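Home | Ask | Topics | Coast & Rivers | Sign in

Is the bank at Calness still slipping?

Stojan Tomić
Hello all! We walked the Calness shore path in April and the edge looked a good bit closer to the fence than I remembered (maybe my memory is to blame). Does anyone keep measurements?

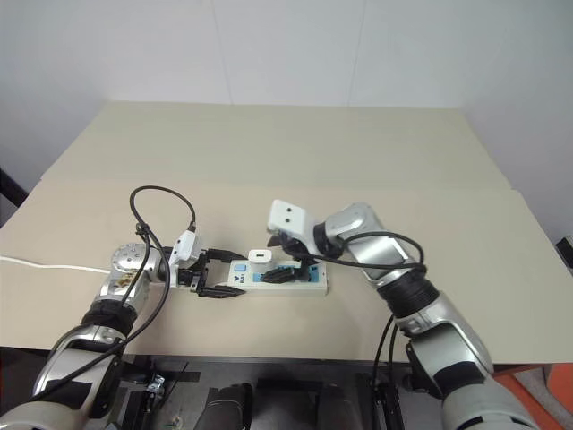
Julstead Shoreline Group

Stirnbridge Walker
Yes, we do, bless you for asking! There are 2 marker posts, set 30 feet back from the edge, and we tape from them after big storms. The north one has lost the most ground.

M. Stöckli
no idea but its muddy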